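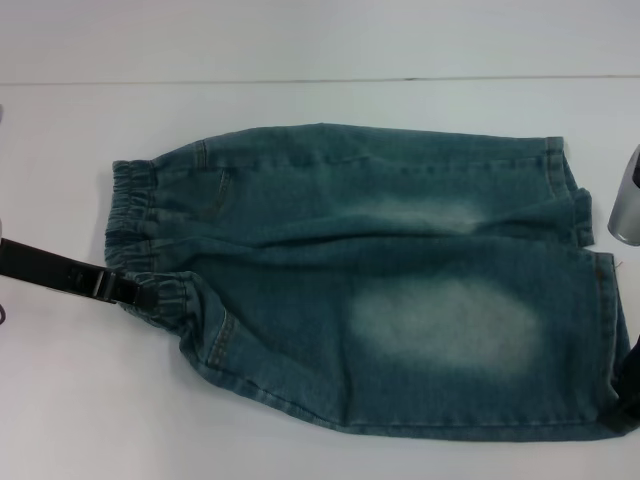

Denim pants on the work surface, with a gripper on the elastic waistband.

Call for participants: teaching robot arms to fold clothes

The Flumum project at Stavberg is looking for adults to take part in a paid study on how people guide robot arms through laundry tasks. You do not need any background in robotics or programming. Sessions begin in July at our lab in Favik and continue until all places are filled.

What the study is about

Cloth is hard for robots. A shirt or a pair of pants changes shape every time it is picked up, and an elastic waistband pulls back in a way a flat hem does not. Our arms learn from demonstrations. A person steers them through a fold, the movements and camera views are recorded, and a model is trained on the recordings.

Last year we collected 2906 demonstrations, all of them from lab staff. The model trained on these works well on towels and on shirts that start out flat. It does worse on pants. When we went back through the failed attempts, we saw that most of them went wrong at the first grasp. The arms took hold of a spot that was easy to reach but left the legs twisted once the garment was lifted.

We also saw that staff had mostly picked up each other's habits. They grasped in the same places and in the same order, so the model had few examples of any other way to start, and very few of someone fixing a bad one.

We have since changed how we collect data. The new method is called Tomar. You work through a fold at your own pace, and when something slips or bunches up, you keep going and correct it. Those corrections are marked in the recording and given more weight in training. In a small trial with staff, the model trained this way recovered from a poor first grasp more often than the old one. We now need to know if the result holds with people who have never steered our arms before. 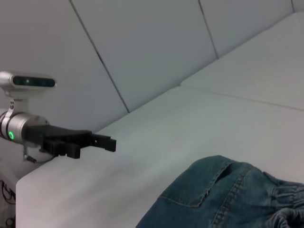
Gripper and wrist joint over the edge of the work surface, with part of the denim at lower right.

What you will do

You will come to the lab for five sessions. Each lasts two hours, including breaks. The first is training: a staff member shows you the hand controllers and you practice picking up and putting down a washcloth until you are comfortable. In the other sessions you will steer two arms through folding tasks with pants, shirts and children's clothes. Some garments will be laid out for you and others will start in a heap.

We do not grade your folding. If you fold pants differently from the way your neighbor does, please do it your way. After each session you will fill out a short form about which garments were difficult and whether the controllers got in your way.

You will be seated at a control station and will not need to touch the arms. A staff member will be in the room with a stop switch the whole time.

Who can take part

You must be 18 or older, able to use both hands for light work while seated, and able to follow spoken instructions in English. Glasses and contact lenses are fine. Left-handed people are especially welcome, as we have very few recordings from them.

Please do not apply if you have worked on the Flumum project before or have used the same type of hand controller as part of a job.

Pay and travel

Participants are paid by the hour at the end of each session, training included. If you stop partway through the study, you keep what you have been paid. Bus and train fares within Favik are covered; bring your ticket. There is free parking behind the building.

What we record

We record the movements of the arms, the views from the cameras on and above the arms, and your answers on the form. The cameras point at the work surface. We do not record your face or voice. Recordings are stored under a number, and you may ask us to delete yours at any time before training of the final model begins. The consent form gives the details, and you will get a copy before your first session.

How to apply

Write to Nayeli Tapia, study coordinator, at the Stavberg lab. Include your age, which hand you write with, and whether mornings or afternoons suit you better. Morning sessions start at 9:30 a.m. and afternoon sessions at 1:30 p.m.

Please also tell us if you need step-free access or a chair with adjustable arms.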